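The Lemon Shift

Milagros Barredo had tended bar at the Lirnero Hotel for longer than the carpet had been down, and on 18th February they sent her to Drenbridge to say whether two robot arms could do her prep.

Renato Marquez met her at the door. He had written to the hotel in January and promised a full garnish station by spring. He gave her a visitor badge and a coffee and walked her back to the lab.

"Takagi wants a yes or a no by tonight," he said. Takagi owned the hotel and three others.

"What do you want?"

"A yes."

She pulled up a chair. The table had brown paper on it and blue tape laid out in squares. Princess Sebastian, who was running the arms that day, asked her what the job was, start to finish, as if explaining it to a new hire.

"Wash the lemons. Cut off the ends. Slice them, pick out the seeds, stack the slices in the tray. Wipe the board. Set out the jiggers. When you run low, do it again, and don't make anybody wait."

Princess wrote that down. "We can do some of the middle," she said.

The arms started. One of them went for a lemon slice and came up with nothing. It went back and came up with two stuck together. Milagros drank her coffee. At home she had a dishwasher that left rice on the forks, and she had forgiven it years ago, so she tried to be fair.

On the next try it got one slice, carried it across a square of tape and put it down flat.

"That was good," she said, and meant it.

"It took 46 seconds," said Renato.

"I know. I was here."

He told her the arms would get faster. He said a person got tired and an arm did not, and that they had logged 2000 tries since the new year. She asked how many times the arm had noticed a bad lemon. He looked at Princess.

"It doesn't look for that yet," Princess said.

"What about a seed?"

"No."

"If a glass breaks by the ice?"

"Somebody hits the stop button."

Milagros nodded. At the Lirnero, that somebody would be Alfredo Salazar, who was nineteen and already did the lemons in ten minutes while talking about his car.

They ran it again after lunch. She moved the jigger over one square when Renato was on the phone, and Princess saw her do it and let it stand. The arm stopped above the paper and stayed there with its fingers open.

"I'd hire it for moving boxes," Milagros told them. "Same box, same shelf, all night. I wouldn't put it behind a bar."

"Is that a no?" Renato asked.

"Ask me next year."

She wrote it on the form that way. Then she handed in her badge and drove back for the evening shift, where Alfredo had run out of lemons. 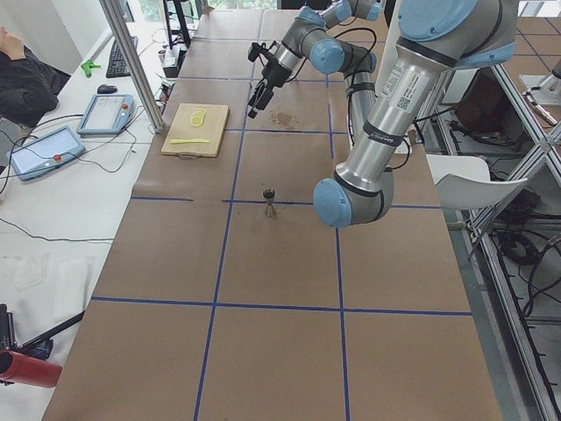
Lemon slices, a jigger and two arms at the prep table.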